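3.2 Background color and the judgment of clearness

In the household survey at Durnholm, we asked people to judge how clear their drinking water looked before they used it. We received 1465 answers, of which 810 came from homes with a private well. Many people wrote that the answer depends on where the glass is standing.

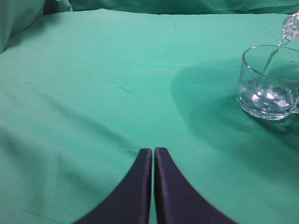
For this reason we repeated the question in January with 240 homes in Sillov, and asked for the color of the table or cloth under the glass. White and pale surfaces gave the strictest judgments – a weak yellow tint was reported there most often.
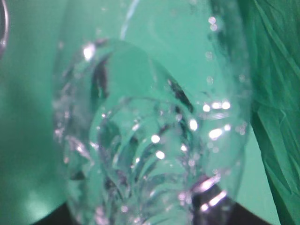
Figure 4. Clear vessel in front of a green background.

Tint and cloudiness should be kept apart, as the earlier Josel scale does not do. 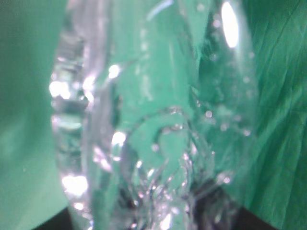 Cloudiness was judged more steadily than tint in both towns. We think this is because people look for small particles, and particles are visible on most backgrounds. Tint is more difficult. A colorless container with green behind it looks pale green itself, with whitish reflections, and a weak tint in the water could easily be lost there. We therefore left out the tint answers given over strongly colored surfaces. 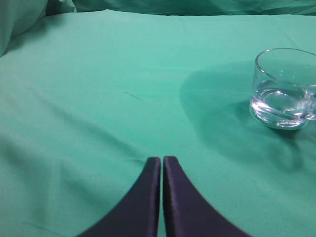 Vasić Water Study Group, Durnholm

The remaining answers were compared with the laboratory values for the same homes. Agreement was good for cloudiness and only moderate for tint, also after the correction. Well users were stricter than users of the town supply, and this difference did not depend on the age of the person who answered.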